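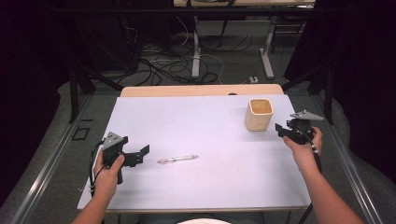
A small square cup and a clear plastic pen on a white tabletop.

Carry-on packing at the kitchen table: tips for getting through airport screening
August 18, 2018

Most delays at the screening point come from how a bag was packed at home. A clear table and half an hour the night before will fix nearly all of them. The tips below suit domestic and overseas flights, but check your airline's own page before you leave, as limits differ and they change.

Weigh the bag at home

Airlines have become stricter about cabin bags at the gate, and the fee there is usually higher than the one online. Bathroom scales work. Stand on them with the bag, then without it, and take one number from the other. A cheap luggage scale is more accurate. Ours is a Satitz hook model and it has lasted since June last year on one battery.

Write the empty weight of each suitcase on a strip of masking tape and stick it inside the lid.

Liquids

For most international flights each container must hold 100 mL or less. It is the size printed on the container that counts, so a 300 mL bottle with a bit of shampoo in the bottom will be taken off you. Decant into small bottles over the sink with a funnel, or cut the corner off a sandwich bag and use that.

Leave a little air space at the top of each bottle. Put a square of plastic wrap over the mouth before screwing the lid down. Sunscreen, toothpaste, jam and honey are all treated as liquids or gels. Use a resealable bag for the lot and keep it in the outside pocket.

If a bottle does leak, rinse the bag in cold water first. Hot water sets some lotions into the lining.

Kitchen and workshop items

Knives, corkscrews with a blade, and most hand tools go in checked baggage. Wrap blades in a folded tea towel, then cardboard, and tape the cardboard shut. Check the side pockets of any bag that has been used for work. Box cutter blades and loose screwdriver bits turn up there all the time.

Camp stoves and fuel bottles are a problem even when empty, as the smell of fuel is enough to have them refused. Ask the airline before you pack one. Aerosol lubricant and spray paint stay home.

Batteries

Spare lithium batteries and power banks go in the cabin, never in the hold. Cover the terminals with electrical tape. Cordless drill batteries count as well, and the larger ones may need approval.

Paperwork

Keep a pen with your passport for arrival cards. Photocopy the passport page and put the copy in a different bag. A Vidal document wallet is a good size for this, though a large envelope does the same job.

Coming home

Wood, seeds, honey and dried food must be declared at the border. Shake out boots and scrub the soles with an old dish brush before you pack them. Mud in the tread means a wait at the inspection bench.

Empty the bag completely when you get in, wipe it out with a damp cloth and store it open for a day.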